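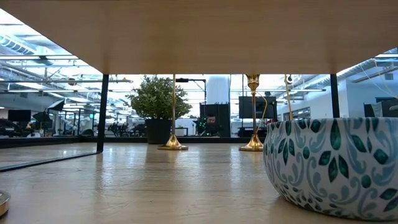 Nendeck Two-Tier Counter Stand

Search products
Last updated May 11, 2019

Back in stock. Sorry for the wait, the posts got held up and we didn't want to ship with the old ones.

The Nendeck is a second level for a counter, desk or sideboard. One shelf, metal posts, goes over what you already have. Mixing bowls under, plates on top. Or the other way if your plates are the heavy ones. No drilling, no wall needed.

Clearance under the shelf is 14 inches on the tall version, 7 on the low one. Measure your biggest bowl first — height AND width. We get a lot of returns from people who only did height.

Sizes and finishes

Low — 7 inch clearance. Mugs, spice jars, small plates.
Tall — 14 inch clearance. Serving bowls, most blenders, a bread bin.
Shelf comes in Oto (light brown) or Lanov (dark, almost black). Posts are black on both. White posts are gone, please stop asking, we sold the last of them.

What's in the box

Shelf, posts, screws, hex key, felt pads. Instructions are one sheet, printed both sides. Check the back, thats where the leveling part is.

Putting it together

Takes 15 minutes, less with a second person to hold the shelf. Posts go in finger tight first. Stand it up, see if it rocks, then tighten with the key. If you tighten everything before standing it up it will probably rock and you'll have to start over.

Felt pads go on last. Skip them if your counter is rough stone, they just peel off.

Cleaning

Damp cloth, mild soap, dry it right after. No bleach, no scouring pads. A bit of furniture wax on the shelf every so often if the kitchen runs dry in winter. Oil spots come out better the same day.

Not for

Microwaves. Fish tanks. Standing on. Outdoors, even under a porch roof — the shelf will cup, we've tried it.

Shipping and returns

Ships in 2 boxes, shelf seperate from the posts. They don't always show up the same day. If one is missing after a week write to us with the order number and we'll chase it.

Returns within a month, in the original carton please. Scratched shelves can be swapped, send a photo.

Extra shelves and spare felt are sold on their own, see the Rajput page for those. Rajput shelves fit the tall posts only.

Questions about an order already placed go to Meenakshi Bisht, orders desk. Put the size in the subject line.

15 comments
2 shares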